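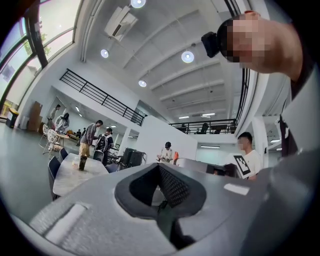
Tag der offenen Tür in der Halle an der Galelgasse

Schon beim Reinkommen bin ich erst einmal stehen geblieben und habe nach oben geschaut. Was für ein Raum! Zwei Geschosse, alles weiß, Balken unter der Decke, dazwischen runde Hängeleuchten, und hinten die Galerie mit ihrem schwarzen Metallgeländer. Ich hatte mir unter "Werkhalle Dorico" etwas Dunkles mit Wellblech vorgestellt und lag komplett daneben.

Vom Bahnhof Dellville läuft man rund 782 Meter, am Kanal entlang und dann links durch die Einfahrt. Ich war kurz nach zehn da, mit Kaffee in der Hand (den durfte ich zum Glück mitnehmen). Im Erdgeschoss konnte man sich frei bewegen und überall stehen bleiben, und die Leute vom Verein Manurung, der die Halle betreibt, haben sich wirklich Zeit genommen. Ich habe bestimmt eine halbe Stunde lang nur über Deckenleuchten geredet und es keine Minute bereut!

Die Halle hat laut Aushang 313 Quadratmeter, die Galerie mitgerechnet. Sie wirkt viel größer, und das liegt am Licht. Unter der Galerie hängen Leuchtstoffröhren, damit es dort an den Arbeitsplätzen hell genug ist, und vorne reicht an einem Vormittag fast das, was durch die Fenster kommt. 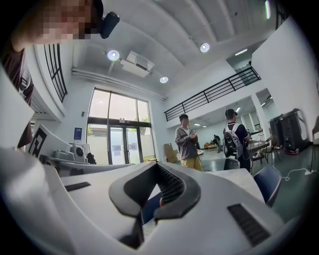

Besonders gefallen hat mir die große Glasfront mit den dunklen Rahmen. Man schaut direkt auf einen grünen Baum, und das mitten im Gewerbegebiet - ich hätte mir am liebsten einen Stuhl davorgestellt. Auch das hohe Fenster mit den schwarzen Stäben mag ich sehr, es gibt der weißen Wand etwas Strenges. Die Klimaanlage hängt offen unter der Decke, das Rohr läuft einfach quer über die Wand, und ich finde, das darf so bleiben.

Nach oben ging es für Besucher in kleinen Gruppen, immer zu viert. Die Treppe ist steil, mit Kinderwagen bleibt man besser unten. Von der Galerie aus versteht man erst, wie die Halle gedacht ist: vorne offen, unter der Galerie niedriger und ruhiger.

Wer hinwill: Der nächste Termin ist im August, der Eintritt ist frei. Parkplätze gibt es kaum, Fahrradständer dafür reichlich. Ich fahre auf jeden Fall noch einmal hin, dann am späten Nachmittag, wenn die Sonne tiefer steht.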